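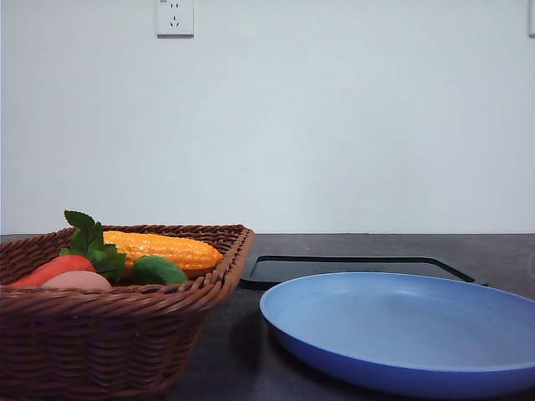

Vichien Yensuk thinks anyone who opens a corner grocery in Tomcombe these days should have their head examined, and he told me so before I'd even got my coat off. He also told me he shops there most mornings and that the pears are very good. So off I went to ask Annelies Gisler what she was thinking!

Annelies took over the old Kokkinos store five years ago, and if you grew up on this side of town you'll remember it (the green awning, the bell on the door that went off if a truck drove by). She kept the name over the window. I'd always wondered why, and it was the first thing I asked once we'd found somewhere to sit, which took a while, as every chair in the back room had a box on it.

"People would have called it Kokkinos anyway," she said. "I could have put GISLER up in neon and they'd still be telling their kids to run over to Kokkinos for milk. And a new sign costs money. I had a roof to fix."

The roof comes up a lot when you talk to Annelies. So does the walk-in cooler, a Zeltier that came with the building and that she talks about the way other people talk about a difficult uncle. It went out on her the first summer, on a Saturday night, with the whole week's berries inside.

"I sat on a milk crate and ate raspberries," she said. "What else was I going to do? I called everybody I knew and said come and get fruit. Ratree made jam until all hours. I still have a jar of it somewhere and I won't open it."

Ratree is Ratree Phuthong, who works the counter in the mornings and who was on the register the whole time I was there, calling things back to us through the doorway. (She says the jam didn't set. Annelies says it set fine.)

I wanted to know how a person ends up in vegetables. Annelies used to keep the books for a flooring company and says she was good at it, and bored out of her mind. She'd stop at the store on the way home and old Mr. Kokkinos would be out on the sidewalk turning the tomatoes so the nice side faced up. One evening he asked if she'd mind holding the door while he brought the stands in, and they got to talking, and by the next spring she was doing his taxes for him in return for lettuce.

"He never once asked me if I wanted the place," she said. "He just started telling me things. Who to buy potatoes from, and who not to buy potatoes from. I thought he was lonely. Then one day in March he put the keys on the counter and said, well, you know where everything is."

She laughed at that for a good long time. She didn't know where anything was, she said. She didn't know where the fuse box was until that cooler business.

I asked what the day looks like, and it looks like hard work to me! She's up before it's light and at the wholesale market while most of us are asleep, and she still picks through everything by hand. She won't take a crate she hasn't seen the bottom of. She smells the melons and she bends the green beans, and she told me she once made a man empty a whole sack of onions onto the floor of his truck, and then bought the sack and felt bad and bought another one.

"So I had two sacks of onions and nobody in Tomcombe wanted onions. It was hot. Everyone wanted salad. We ate onion soup at my house for so long my son moved in with his girlfriend."

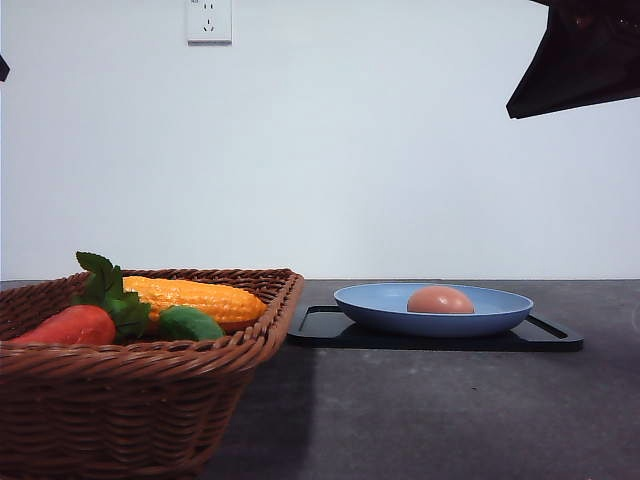 Corn on the cob, a toy one, in a woven basket.

The prices are where it gets tough, and she was pretty open about that. The big supermarket out by the highway sells bananas for less than she pays for them. She doesn't try to match it. She used to, the first winter, and she says it was the dumbest thing she ever did, worse than the onions.

"A lady came in and bought only bananas, every day, only bananas. Very nice lady. I was paying her to eat bananas."

What she does now is buy small and sell it quick. If the spinach is poor she doesn't have spinach, and there's a chalkboard by the door that says so. I've seen it say NO SPINACH, DON'T ASK. She gets her eggs and her squash from Kanyarat Srisuk's place up the valley, and in a good fall there are so many squash that they go down the steps and out along the wall, and you have to walk in the street to get by. The mailman complains. He also buys squash.

Then there's Tellix, the ordering software her son talked her into. You type in what you sold and it tells you what to buy. I asked how that was going and there was a snort from the front of the store.

"It wanted me to buy leeks," Annelies said. "Every week, more leeks. I don't know what I told it. I think I put a comma in the wrong place." She went back to the notebook on a string, the same kind Mr. Kokkinos used, and she'll show it to you if you ask, though I couldn't read a word of it. Half of it's in German and the rest is mostly arrows.

We were interrupted a few times, which I didn't mind at all. A boy came in with a note from his grandmother and the note just said "the usual but less." Ratree read it, nodded, and filled a bag. Decha Wiriya stopped by for ginger and stayed to argue about mangoes, because he thinks she brings them in too early in the season and she thinks he buys them too green and has no patience. They went at it until a line formed. He left with two mangoes, green ones, and she watched him all the way to the corner shaking her head.

I asked her for some tips, as I'm hopeless at picking fruit and always have been. She said to pick up the lemon that feels heavy for its size. Leave the potatoes out of the fridge. Don't squeeze the avocados in the middle, press up near the stem, and if you squeeze one of hers in the middle she'll see you do it. For corn she says eat it the day you buy it, and don't go peeling back the husks in the store and then putting them back. She got quite heated about the husks.

Would she do it again? She took her time over that one. A delivery had come, and she went out to look at the bottom of a crate of plums and came back eating one.

"The money, no," she said. "Ask me about the money and I'd say stay with the flooring. But I know everybody now. I know who's sick and who's got company coming, I know who's on a diet and who's stopped. I like that. My husband says I'm nosy."

Is she?

"Yes," Ratree called from the register.

The store is closed Tuesday and open every other day until the shelves look sad, as Annelies puts it, so go early if you want the pears.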